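How to bring a two-arm folding cell on to a laundry floor
Reswood Laundry Services – Working Methods pages
Written by Dwynwen Hopkin, Istgate site

Print this page | E-mail this page
60 shares | 4 comments

We handle 2,000 garments a day at Istgate, mostly staff workwear with some household bags on top. In April we started putting part of the T-shirt folding through a two-arm cell, which the floor calls Aria. These are the steps we now follow when setting up a cell and changing people's jobs around it. They assume the arms have been installed and signed off by your engineer.

Step 1. Check the cell before the shift

Go to the cell ten minutes before folding starts. Clear the table completely and wipe it with a dry cloth. Lint builds up along the black strip at the edge, so run the cloth down there too. See that the plug is pushed fully home in the wall socket and that no wires are lying across the wood. Open both grippers from the panel and look between the fingers for threads.

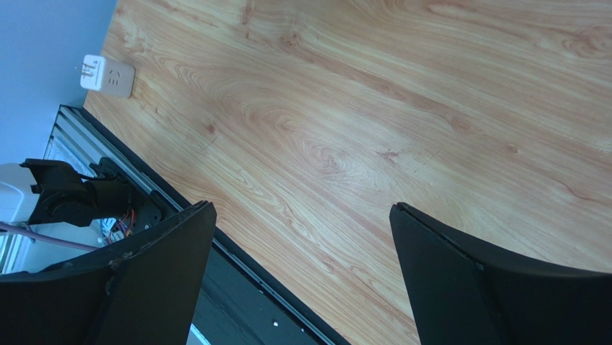

Step 2. Feed one garment at a time

Shake the garment out by hand and lay it within reach of the arms. It doesn't need to be flat. A corner or hem pointing towards the gripper gives it something easy to take hold of. Badly twisted sleeves should be pulled straight first.

The feeder's job is new and it took us a while to get it right. We began with one person feeding for a whole shift, and Italo Amato told us after two days that it was duller than folding. Feeders now change every 60 minutes and go back to sorting or pressing.
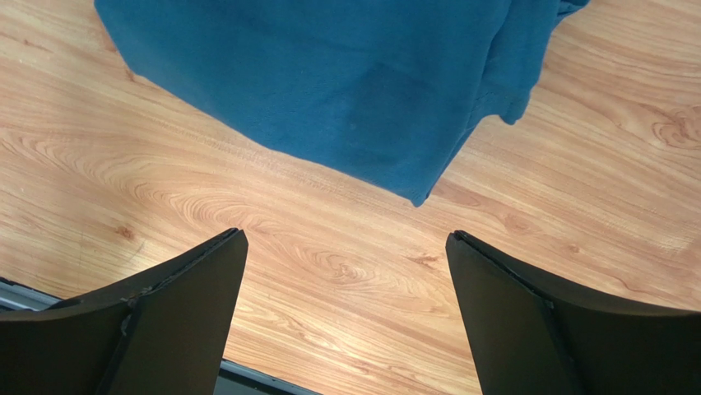

Step 3. Decide what the cell doesn't do

Write this list with the people who fold, before the cell goes live. Ours has fitted sheets, anything with a zip, baby clothes and anything marked for repair. These stay on the hand tables. Shaimaa Ouali drew up the first version and still keeps it up to date – changes go through her.

Don't set a target for the cell in the first month. We set 500 pieces a shift and people started skipping the checks in Step 4 to reach it. 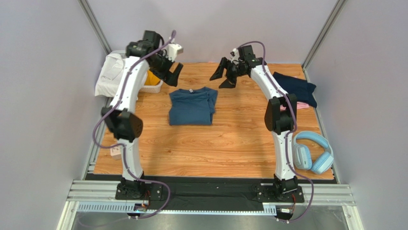 Pay was the first question at our floor meeting and it should be answered before anything is switched on. No grade changed here. Folders who trained on the cell got the same skills payment as those trained on the presses, and hours stayed as they were on the rota. Urs Gasser, our shift lead, put this in writing and pinned it up by the clock.

Step 4. Check the folded work

Take each folded piece off the table only when both arms have stopped. Look at the collar and the side edges. If the fold is out by more than a finger's width, refold it by hand and make a mark on the sheet. Don't send it round again, as this holds up the feeder. 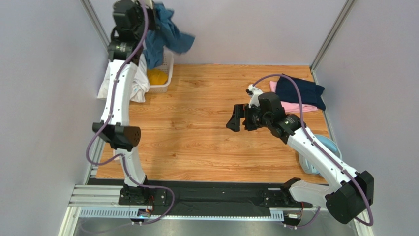
Training takes us two half shifts per person. The first is spent watching and practising the stop button, and the second is spent feeding with a trained person alongside. Use mixed items during the watching session. With a shirt lifted up in one gripper and the other arm out over the table, new starters can see how much space the pair needs, and why the yellow cloth stays in its basket at the back until it is wanted. Concetta Carbone, who has folded here longest, asked for a third session and we gave it. Offer the same to anyone who asks.

Step 5. Hand over

Tell the next shift how many pieces were refolded and which kinds. Leave the arms parked and the table clear. On Saturday we run hand tables only, so switch the cell off at the wall on the way out.

Print this page | E-mail this page
4 comments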